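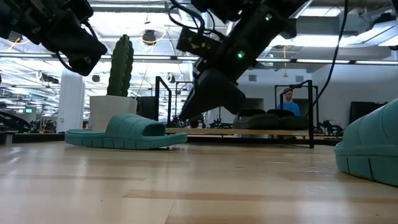
Tiltport Wall Décor Support
Ticket 3000-459
Subject: Three-panel canvas map, center panel does not line up with outer panels
Product line: Figueroa Coastal Map, three-panel set, large
Customer: Consuelo Tejada, Citville
Assigned to: Iñaki Toledo, Print and Finishing Support
Opened: Sep 7, 2023
Status: Closed, replacement supplied

Customer's report

The customer states that she hung the three panels on her living room wall according to the enclosed sheet. When the top edges of the panels are level, the coastline does not continue correctly from the left panel to the center panel, and the same fault is present between the center panel and the right panel. The center section of the map sits lower than it should. She has taken the set down and hung it again with the same result. She asks whether the fault lies with the hanging hardware or with the print.

Entry 1, first response

The customer was thanked for her report and asked to provide the following before any replacement could be considered:

The batch number printed on the label on the back of each panel.
The height of each panel, measured along the left side and again along the right side.
The distance from the top of the frame to the hanging bracket on each panel.
Confirmation of the type of wall and the type of hook in use.

She was advised to keep the original carton and corner guards until the ticket is closed.

Entry 2, customer's reply

Batch number is 255 on the left and right panels. The label on the center panel is smudged and the customer cannot read the last digit. All three panels are the same height on both sides. The brackets are at the same distance from the top of the frame on all three. The wall is painted drywall and the hooks are those supplied in the hardware bag. The customer adds that the blue of the sea looks slightly greener on the center panel, which she had put down to the light from the window.

Entry 3, assessment

Equal panel heights and equal bracket distances rule out a frame fault and a bracket fault. If the hardware were at fault, the top edges would be uneven while the picture ran correctly from panel to panel. The customer reports the reverse.

Two causes remain. The canvas may have been stretched too low on the center frame, or the center panel may belong to a different batch and have been packed with this set in error. The reported difference in color supports the second cause but does not prove it.

The customer was asked to carry out the wrap check, as follows.

1. Lay all three panels face up on a clean blanket, side by side, with the top edges against a straight board.
2. Look at the printed border that folds over the top edge of each frame. On the Figueroa line this border carries a thin gray guide line.
3. Measure from the front edge of the frame to the gray line at the left corner, the middle and the right corner of each panel.
4. Write down all measurements in millimeters and send them with the panel positions marked.

Customers are reminded not to loosen the staples or pull the canvas by hand. Doing so voids the print warranty and may crack the ink at the fold.

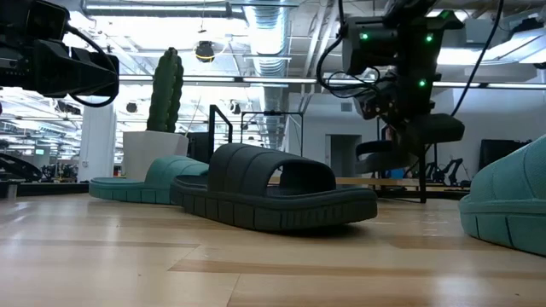 Can the panels be hung again while the ticket is open?
The panels may be hung again at any time, provided the canvas, staples and brackets have not been altered and the carton has been kept.

Entry 4, customer's measurements

Left panel: 7 mm at all three points.
Right panel: 7 mm at all three points.
Center panel: no gray line found on the top edge. The customer reports that the line is present on the bottom edge of the center panel, close to the staples.

Entry 5, referral to the print shop

The measurements were sent to the Gikville print shop. The shop replied that a guide line near the staples at the bottom, with none at the top, means the canvas was set too low before it was stapled. It also confirmed from the packing record that the center panel in this order came from a later batch than the outer panels. The later batch was printed after a change of ink supply, and this accounts for the difference in the sea color.

Both of the suspected causes were therefore present in the same panel.

Entry 6, options offered

The customer was offered a choice of the following:

Option one. A replacement center panel from batch 255, subject to stock.
Option two. A complete replacement set from the current batch, with return of all three original panels.
Option three. Return of the set and a full refund.

The customer was informed that a center panel from the current batch could not be supplied alone, as the color would not match her outer panels. She chose option one, as the outer panels were already hung to her satisfaction and she did not wish to fill and paint the holes.

Entry 7, stock check and dispatch

One center panel from batch 255 was located at Gikville. Before packing, staff measured the guide line at the left corner, the middle and the right corner of the top edge. All three readings were 7 mm. The panel was laid beside a pair of outer panels from the same batch, and the coastline, the compass rose and the lower scale bar were checked across both joins. A return label was placed in the carton for the faulty panel.

Entry 8, customer's confirmation

The customer reports that the replacement panel was hung on the existing hooks and that the coastline now runs correctly across all three panels. The color of the sea matches. The faulty panel has been handed to the carrier.

She asked whether the enclosed sheet could state the correct gap between panels, as hers gave the hook positions only. The request was passed to the product team. The revised sheet is due in December and will give the gap for each size in the Figueroa line.

Resolution code: Stretching fault with mixed batch, center panel replaced
Further action: Packing staff at Gikville to compare batch labels on all multi-panel sets before sealing the carton. Smudged labels are to be reprinted.
Ticket closed by: Iñaki Toledo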